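Tuesday, gripper width from tags, continued

Started at nine with the same problem as last week. The width signal jumps when the fingers are nearly closed, and the policy then sees an opening that does not exist. I wanted to know if the fault is in tag detection or in the calibration file, before we touch anything in the Losberg training config.

First I ran the detector again over the Clollgate recordings. From the 519 episodes, 109 have at least one gap in the width track longer than 300 ms. This is more than I expected. I sorted them by the width just before the gap and most are in the lower part of the range, so the problem is connected with closing. Opening looks clean.

Then I compared the fisheye model. The old file from Landeg was still used for 2 of the grippers, my mistake, I copied the folder and did not check it. With the correct intrinsics the distance between the tags no longer drifts when they are low in the view. The gaps stay the same, as they should, because a missing detection is missing with any calibration.

What I changed in the code (branch ustonen-width):
- interpolation is now allowed only over short gaps, longer ones are marked invalid
- when one tag is lost, we take the other one and assume symmetric fingers
- the closed value is read per gripper from the calibration, no more global constant
- the replay tool draws the width under the video, so one can scroll to the jump

The symmetric assumption worries me a little. With thick cloth between the fingers they may not bend the same on both sides, and then the half width is wrong in a way that looks very plausible. I would like to keep a flag in the dataset for these samples, so that we can train with and without them.

For the backpack task I went through the frames by hand, as the strap and the bag edge are the cases where the fingers close on soft material. 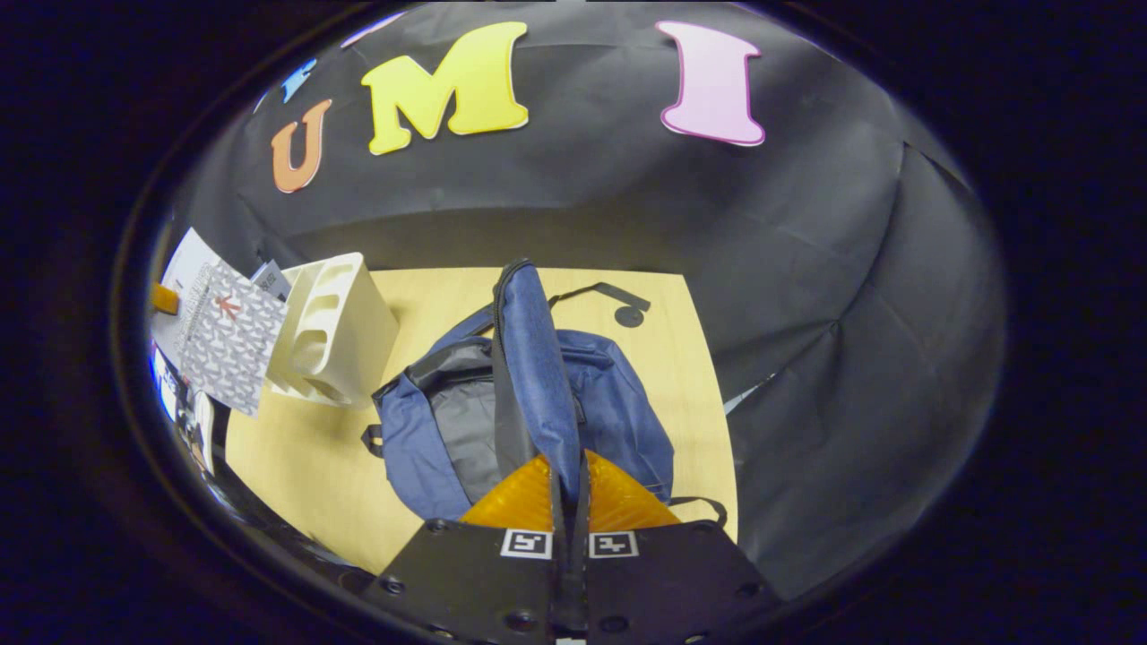

Backpack task, fingers nearly closed, both tags in view below them.

I use this one as the reference for the closed end of the scale. Note for whoever crops the input next: please do not cut the bottom of the circle before the detector runs. The crop for the policy can be smaller, but it must come after.

Still open:
- gaps during fast motion, is it blur or exposure? Need to plot against gripper speed
- write a test with one tag masked out
- delete the Landeg file from the shared folder, ask first if anybody loads it
- rerun the conversion tonight and compare the number of invalid samples tomorrow morning

Conversion started 17:40, log is in the Ustonen folder.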